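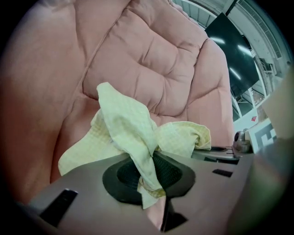 Cloth in the pad, pink chair behind.

Re: [gripper-list] release fault

Azadeh Moradi wrote:
> Right unit stuck shut again Saturday, take 14. Had to pull
> the cloth out by hand. Is this the Madon firmware?

Same firmware here, same sulk. Mine lasted until take 20, then held on to its cloth like a terrier – no error in the log, naturally. Please power down before you pull. My thumb has views on this.

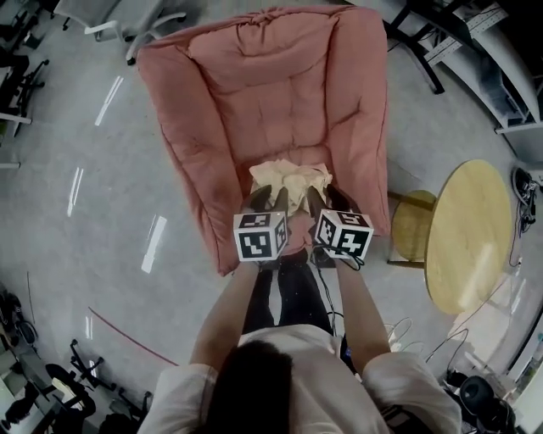
What to try before the next session

Reseat the cable, then roll back to build 326.

Oluwaseun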